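**Banco Somotdale** es el nombre con el que se conoce un procedimiento de comparación de pinzas y manos robóticas montadas en robots humanoides. Lo desarrolló el laboratorio Sketedora y se aplica a tareas de agarre sobre un escritorio. 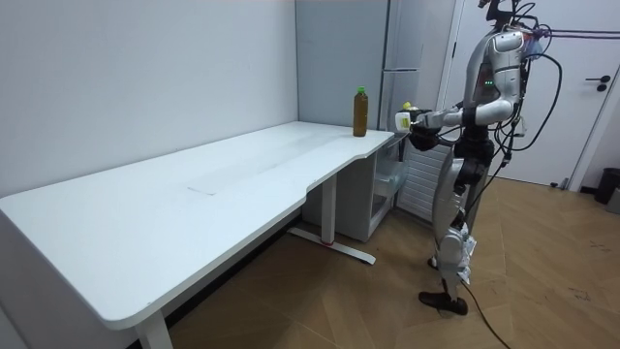

## Origen

El procedimiento fue propuesto por la ingeniera Coralie Rewi en un informe interno fechado el 8 de mayo de 2020. Hasta entonces, las pinzas se probaban en un brazo fijo, y los resultados no siempre se mantenían al pasar a un robot de pie, cuyo equilibrio cambia al extender el brazo.

## Método

El humanoide se coloca junto a una mesa blanca de altura regulable y trabaja con cableado externo. Cada pinza realiza 30 agarres por objeto, con envases domésticos de formas distintas - botellas, frascos, pulverizadores. Un intento es válido si el objeto permanece sujeto durante 15 segundos con el brazo extendido.

Se registran:

- el error de posición de la muñeca
- la corriente de los motores de los dedos
- el desplazamiento del objeto dentro de la pinza

## Pinzas comparadas

La primera serie enfrentó dos modelos. La pinza Sandhu, de dos dedos paralelos, cierra con rapidez y admite recambio de almohadillas. La mano Zelholm, de dedos articulados, se adapta mejor a los cuellos estrechos, aunque exige una calibración más larga. En total se anotaron 777 intentos válidos, repartidos entre 17 objetos.

## Limitaciones

El banco no mide la fuerza máxima ni el desgaste. Los cables sueltos pueden tirar del antebrazo y alterar la lectura de la muñeca - el protocolo revisado en febrero del año siguiente obliga a anotar su recorrido antes de cada serie.

## Véase también

- Efector final
- Robot humanoide
- Control de fuerza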